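Blog > Kitchen & Table > Snack table season

It started with Thérèse forwarding me the flyer for the Colilville winter quilt weekend, with one line underneath: "Same table as last year?" So I guess I'm doing the snack table again. I said yes before I'd even finished my coffee, because I love this job! I love it more than the quilting part, and she knows it.

Last year I went way overboard. I made a crockpot of soup (why?), two kinds of bars, a cheese ball with actual pecans on it, and by Thursday night I was so tired I fell asleep with my shoes on. This year it's store-bought and wrapped, nearly all of it, and I refuse to feel bad. People are sewing. They have white fabric in their laps. They want something they can open with one hand and eat in four bites.

The other big change is height. My tables have always been flat, just plates and plates and plates, and everybody reaches over everybody. Branwen Prydderch used to set up the counter in a bakery, and when I complained to her she came over with a box of risers and baskets from her garage and said flat tables look like a yard sale. Rude, but okay, she had a point. A clear stepped stand takes up less room than two dinner plates and you can see everything on it from across the room. I've wanted one for years and never knew what to type into the search bar.

Candy bars go on the bottom step, where people can grab one on the way past. Little jars go up top. I lean the cookie box against the side of the stand, which I did by accident the first time and then kept. Crackers and rice cakes do better in a tray with a rim, still in their bags, or they slide all over each other and somebody ends up with crumbs.

And baskets! I cannot say enough about round baskets. Anything foil or wrapped looks friendlier in a basket, even if you bought it twenty minutes ago.

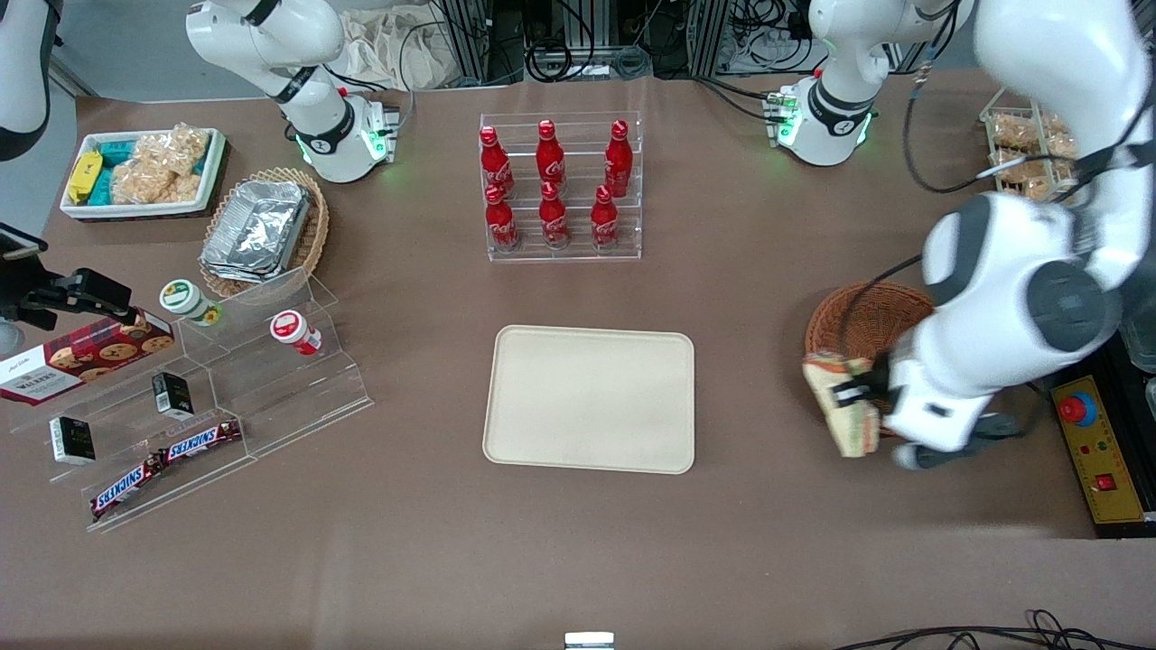 How early can you put the sandwiches out?

I go by the clock on this one - two hours at room temperature, tops, and less if the room is hot. For an all-day thing I keep most of them in the cooler and put out a small batch at eleven, then another at one when the late crowd shows up. Egg salad and tuna stay in the cooler until somebody asks for them.

Money, because my sister always wants to know. I had $300 from the guild and spent $239, which has never happened before in my life. Last year it was $372 and I quietly covered the rest myself (the pecans, see above). The savings came mostly from skipping the soup and from buying drinks by the case. I also stopped buying six kinds of chips. People ate two kinds of chips last year and I was eating the other four until Easter.

Drinks I still haven't figured out. If they share the snack table, everybody bunches up at that end. If they get their own table, they end up next to the ironing boards and I spend the whole day nervous. Harvey Nguyen thinks they should go by the door with the trash can right beside them, so I'm going to try it his way this time.

One more thing on foil pans, which I buy in a stack of 16. Pull them apart at home! They stick together like you wouldn't believe, and I have stood in a church hall picking at the edge of one with a seam ripper while people waited for a brownie.

I still need napkins, a second pair of tongs, and something for the gluten-free folks that isn't another rice cake. If you've got a good wrapped one, leave it in the comments and I'll go looking for it Thursday after work.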